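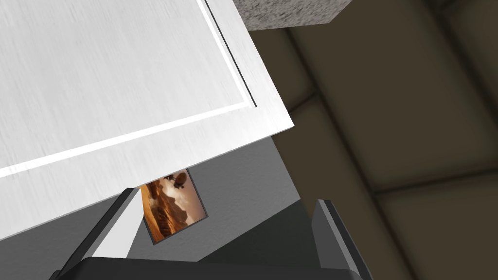 White panel, likely a door, seen close.

"You have to ask people what they cook when they're sad," Lionel Besson tells me before I've even got my coat off. "Everybody has an answer for what they cook when company comes. That answer is useless to me."

I'd come up to Grevimside to talk to Lionel about his soup book, and I guess I expected to start with soup. But he's been collecting home recipes for 19 years now and he has his own order of doing things, so first there was coffee, then a very long story about a bus, and then I was allowed to turn on my recorder.

For those of you who haven't run into him, Lionel writes a newsletter called Wedness. It goes out whenever he feels like it (two in a month, then nothing till fall) and each one has a single recipe in it, written down exactly the way somebody told it to him. If they said "a good amount of pepper," that's what you get. I've been a subscriber for years and I've ruined several dinners because of it, and I still open every single one the minute it comes in!

So why soup? "Because it's what they give you first," he says. "I'd go to see a woman about her plum cake and she'd say sit down, you look cold, have a bowl. And I'd be there with my notebook closed, like an idiot, eating the thing I should have been writing about."

The one that changed his mind was a barley and sour cherry soup in Flatska, where he'd gone for three days and stayed for most of May. He says he asked for the recipe at the table and his hostess laughed at him. It was just soup. She'd never measured any of it. He ended up standing next to her at the stove with a kitchen scale, catching each handful before it went into the pot.

"She hated that scale," he says. "By the end she was throwing things in behind my back."
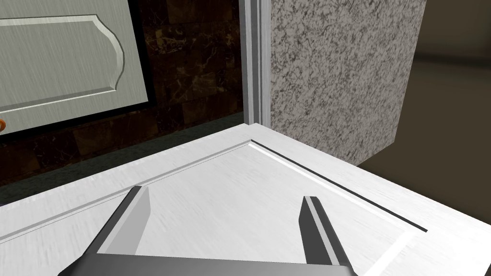

I asked him how much of that he does, the weighing, because the newsletter makes it sound like he just listens and types. He says he does a lot of it, and then he throws most of the numbers out. He'll cook a soup seven times at home before he lets it go. The first couple of tries follow the weights to the gram and he says they nearly always taste wrong. Then he puts the scale back in the drawer and cooks from the conversation.

"The onions are where people lie," he says. "They don't mean to. They say five minutes. You go and watch them and it's twenty-five, they've had a phone call, they've fed the dog. So I write down the phone call."

I thought he was kidding, but it's right there in the manuscript. Put the onions on low and call your sister. I love that so much.

We got onto the subject of stock, and I have to warn you that Lionel has opinions. He doesn't use it in more than half the book. Water, he says, is what most of these cooks used, and water is what they should get credit for. When I told him I keep cubes in my pantry he was very polite about it and changed the subject to bread.

Why nobody toasts stale bread in the soup pot before anything else goes in

That was his phrase, more or less, and I'm using it as a heading because he repeated it four or five times.
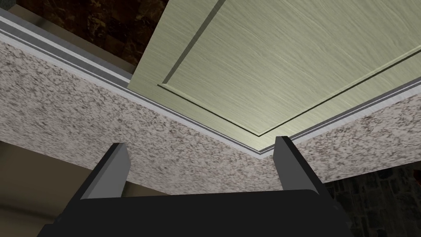
The bread thing, at length

OK, so you take the end of a loaf, a couple of days old, and tear it up. You heat your oil in the pot you're going to make the soup in, and you fry the bread there until it's dark at the corners. Then you take it out and leave every crumb behind. The crumbs go soft with the onions and thicken the broth, and the fried pieces go back on top at the table.

He learned it from a retired baker named Roussel, who ran a shop on the same street for most of his life and couldn't stand to see a heel thrown away. "Roussel made me do it in front of him," Lionel says. "I took the bread out too early. He put it back in with his fingers. In the hot oil! I was horrified."

I've tried it twice since, once with rye (good, a little bitter) and once with a plain white loaf, and the white was better. My son, who picks the carrots out of everything, had seconds.

Lionel says he gets letters about the bread more than anything else he's ever sent out. Some people are mad about the extra oil. One man wrote to say he'd been doing it all his life and wanted to know who had told. 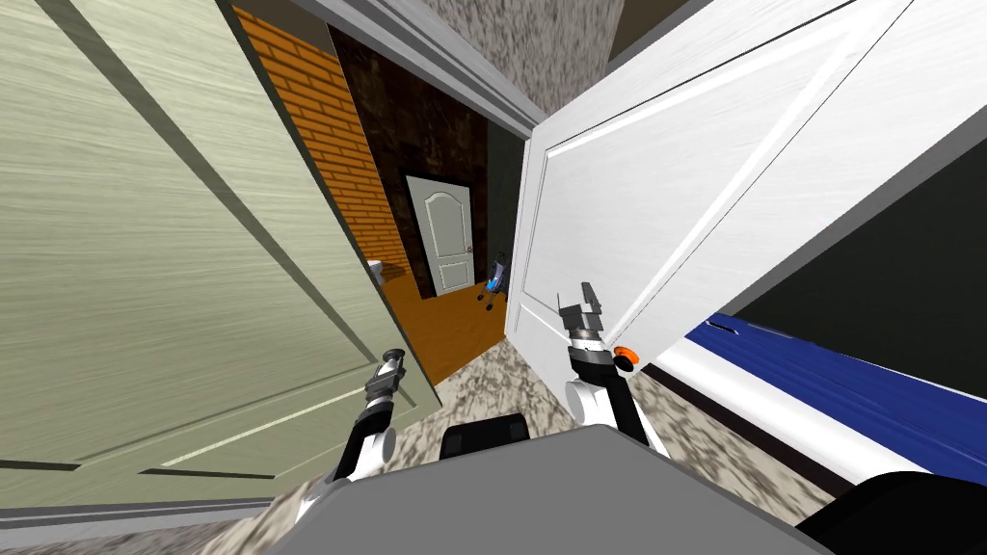
Anyway, I asked whether he worries about getting things wrong, putting somebody's grandmother in print with the wrong amount of dill. He took a while with that one – he got up and rinsed both our cups first.

"I send it back to them," he said. "Before it goes out, I mail them the page. Most of them fix one thing. It's usually the salt. And one lady crossed out her own name and wrote in her neighbor's, because it was the neighbor's soup and she'd felt bad the whole time."

The neighbor is in the book now, and so is the lady, one page after the other, with two versions of the same cabbage soup. He likes the second one better but made me promise I wouldn't say whose it is.

He's hoping to have the last pages done before winter. There's a fish soup he can't get right, and he thinks he may have to go back to Flatska and stand at somebody's stove again. He didn't look too sorry about it.

I went home with a jar of the barley and cherry on the passenger seat, wrapped in a dish towel that I still have to give back.

Posted 07/05/2018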